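Kurnora Teachers Forum > Elementary > Schedules and Planning

Thread: 200-minute weekly science requirement, grades 1-2

pelum_gr2
Our district adopted a weekly minimum for science in grades 1 and 2, starting this fall. The number is 200 minutes. Current practice at my building is two 45-minute blocks, and the second is routinely lost to assemblies. The instructional day is 360 minutes and is not getting longer.

The memo says minutes may be "integrated" but does not define the word. I have 26 students and no aide after lunch. Questions:

1. Has anyone logged integrated minutes in a way that survived an audit?
2. Does reading a nonfiction text on, say, the skeleton count as science, reading, or both?

stelldale_k8
We have had a similar rule for three years. Reading counts once. If the lesson objective in the plan book is a reading standard, it is reading, whatever the topic. If the objective is a science standard and the text is the material, it is science. Write the objective first and the minutes follow from it.

Double entry is what got two of our classrooms flagged. The reviewer added up the columns and got a longer day than the bell schedule allows.

oldchalk
I disagree with the above as general advice. Our state form has a column for a secondary subject, and double entry is permitted there up to half the block. Check the form before you assume single entry. Different states, different forms.

stelldale_k8
Fair. Ours has no such column. The OP should find out which version they have.

pelum_gr2
No secondary column. It is a five-row grid, one row per subject, total at the bottom. So single entry.

dvorak_layout
Then the arithmetic is simple. Five blocks of 40. Put them directly after lunch, same time every day, and do not split them. We tried 20 + 20 and lost four or five minutes at each end to getting materials out and putting them away. Over a week that was most of a block.

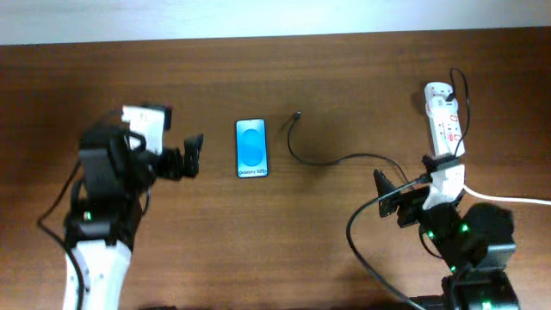 The other thing that helped was a fixed sequence inside the block: ten minutes of talk, twenty of work, ten of writing in the notebook. Six-year-olds can hold that pattern by the second week of school. The notebook page is also your evidence. We date-stamp every page and do not keep a separate log.

What we cut was calendar time. It had grown to 25 minutes a day with the weather chart and the song. It is now eight, and I have seen no drop in anything we assess.

marginalia
Cutting calendar in first grade is a mistake. It is where number sequence, days, and months get daily practice. You may not see a drop because your assessment does not ask for it.

dvorak_layout
The math benchmark has four items on number sequence and two on the calendar. Scores in May matched the year before. Six items is a small base, I grant that, but it is not nothing.

marginalia
Same cohort or different cohort?

dvorak_layout
Different. Same teacher, same room.

marginalia
Then you are comparing two groups of children. I would not move 17 minutes a day on that.

oldchalk
Both of you could be right. Before cutting anything, time an ordinary week with a stopwatch. I did this and found 218 minutes going to transitions – lining up, coats, restroom, waiting for the other class to clear the hall. Calendar was not the largest item. The after-lunch restroom trip was.

We staggered it with the room next door and got back six minutes a day. No subject was touched.

pelum_gr2
Did the 218 include recess transitions?

oldchalk
Yes, both directions. Not recess itself.

stelldale_k8
One caution on the daily block after lunch. If your specials rotate on a six-day cycle, art or PE will land on it eventually. Get the cycle in writing before you commit.

pelum_gr2
Ours rotates on five, mornings only, so that part is fine. Draft plan as of 20 July 2026: 5 x 40 after lunch, single entry, stamped notebooks as evidence. Calendar goes down to 15 for the first term, with number sequence moved into the math warm-up. I will time transitions in the third week of school and revise from there.

marginalia
Fifteen is reasonable. Keep the months in somewhere. The warm-up will cover numbers but not those.

oldchalk
Start the stopwatch at the bell, not when the last child sits down. I did it the wrong way for two days and had to throw those out.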